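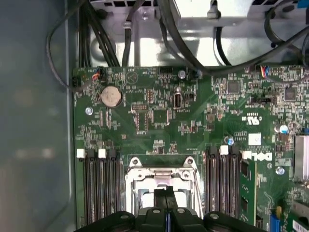 Wumenell is hiring a part-time bench tech for our computer reuse shop in Clerndale. 19 hours a week, Tuesday thru Friday afternoons plus every other Saturday. We take in old office desktops, fix what can be fixed, and send them out to families and school kids at low cost. You don't need a degree. You do need to look at an open case with black cables running every which way and a little orange and red pair plugged in up by the corner of the board, and know to write down what goes where before you start pulling. Patience, basically.

What you'd be doing
Intake – open, dust, check, tag
Memory and drive swaps
Wiping drives and filling in the wipe log (every drive, every time)
Installing the operating system and the usual school software
Front counter when Yutong is at lunch
Helping load the van, some lifting

Most of the machines are older business towers, donated in batches when an office upgrades. Condition varies a LOT. Some boot first try, some come in with half the parts already gone.

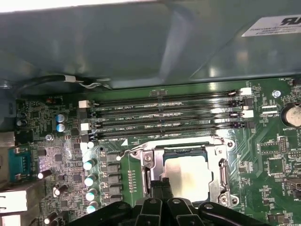

So part of the job is matching up what we have on the shelf with what came in the door. The parts spreadsheet is a bit of a mess right now and whoever gets this job will be asked to help clean it up. If you like that sort of thing, please say so in your application, it counts for a lot.

What we're looking for
Some hands-on experience, home tinkering is fine
OK reading small print and handling small screws
Can explain a problem to a customer without making them feel dumb
Spanish or Mandarin a plus, not required
Driver's license helpful

Pay and hours
$2 an hour over the regular starter rate once you finish training. Training is paid. Free bus pass. Starts in March, date a little flexable for the right person. 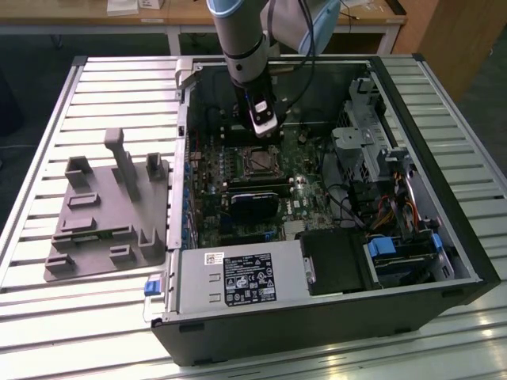
Training is mostly side by side with Themis Giannakopoulos, who runs the bench. First weeks are intake only, then repairs. You'll also get a key and an alarm code so we do check references – two please, one can be a teacher or a neighbor.

How to apply
Short letter, one page max, plus resume if you have one. Tell us about something you fixed, or tried to. Drop it at the front counter or mail to the shop, attention Haiyan Wan. No phone calls before noon pls, the line is for pickups.

Interviews are in person and take an hour, inculding a small bench task. Wear closed shoes.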